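Teleoperated demonstration is the remote-control way of showing a robot a task. I drive both arms, the software logs every move, and the robot later learns from the logs. (The by-hand way - grabbing the arm and pushing it - is called kinesthetic teaching.)

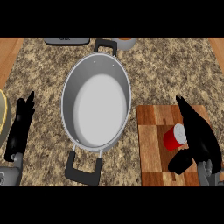
Simulated kitchen counter with pot and red can. Credit: Erlinda Villanueva / Flaline

I love doing it in simulation, where a reset takes 9 seconds! My first set ran to 385 demos, all recorded in February.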